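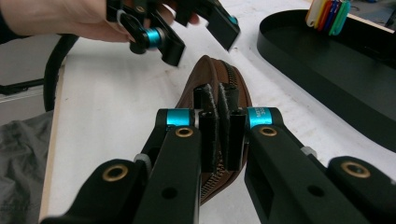 Caroline Chege wrote in after my January post to say warning triangles are useless on a windy highway, and that hers ended up in a ditch before the tow truck had even found her. Fair enough, Caroline! Mine did the same outside Jundau last winter, so I went and bought the Hellard roadside kit to see if it's any better.

You get 2 folding triangles, a vest and a flashing beacon in a zip-up case, and the lot cost me $122. Not cheap. The triangles are heavier than my old Rokus ones and the legs lock with a proper click, even with gloves on (I tried it in the driveway, much to the dog's disgust). The beacon is the star, though. My brother-in-law could pick it out from 400 metres down our road at dusk.

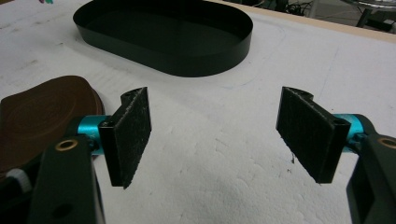
Where the kit really wins me over is the feet. My old triangles had bare plastic legs that skated all over the bitumen every time a truck went past. Hellard has put a grippy patch under each leg, black and speckled with a bit of fuzz to it, very much the look of those two pads facing each other over the white table. Mine stayed put on a wet shoulder – twice now.

Gripes? The vest is enormous, and the case won't fit under the seat of my Furukawa camper. I'd still buy it again.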